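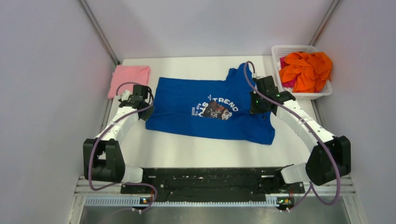

Folding laundry is still one of the harder things to teach a robot, and the group at Provero that works on it spends most of its week producing examples for the machine to learn from. Each example is a recording of a person guiding a pair of arms through one job from start to finish. The station at the company's Wellia site has two white arms on a black bar at the front of a white table, a laundry basket in the far corner, and a supply of shirts that the staff buy secondhand. A blue T-shirt with a big printed front is in the current set. So are garments in orange and pink.

We spoke with the engineer who runs the collection effort. She asked that the article leave out her name and those of her operators, and she was happy to talk about nearly everything else.

She started with the shirts. "People think the folding is the hard part. Getting the shirt flat is harder. It can land in any shape, and the collar bunches up, and sometimes you can't tell which layer you're about to pick up."

The group has 1258 accepted recordings so far, out of a larger number that were thrown away. The first 200 were all made in December, with plain white towels, and none of those are used in training anymore. "They were too clean," she said. "Every towel started square to the table. The model learned to fold a towel that was already square to the table."

Now an operator drops each garment from above the table before a recording begins, and whatever shape it lands in is the starting point. Printed shirts came in this spring. A large print is stiffer than the fabric next to it and doesn't bend the same way, and the engineer wanted that in the data early.

Asked what makes her reject a recording, she said hesitation was the main thing. "If the operator stops to think for a while, the arms stop too, and that pause goes into the example. The model will copy it. We had a version that would reach for a sleeve and then just wait."

Mistakes are treated differently. If a gripper loses hold of the cloth and the operator goes back and picks it up again, the recording stays in. "I want those. The robot is going to drop things, and it needs to have seen somebody recover."

The operators work in pairs and trade places after 2 hours. One guides the arms while the other sets up garments and writes notes. The notes go into a labeling tool made by Petridis, where a second person checks that each recording is complete and tagged with the type of garment.

She is less sure how many examples will be enough. A model trained on 1020 of the recordings could fold most T-shirts it had seen before, she said, but did poorly with long sleeves. Her next plan is to send part of the wardrobe to the Flavbridge office, where a second station is being put together under different lights.

"I don't know if we need ten times more or just better variety," she said. "My guess is variety — but I said that about the towels too, and I bought the wrong towels."

Hooded sweatshirts are next on the list. The operators have tried a few by hand and asked for a bigger table.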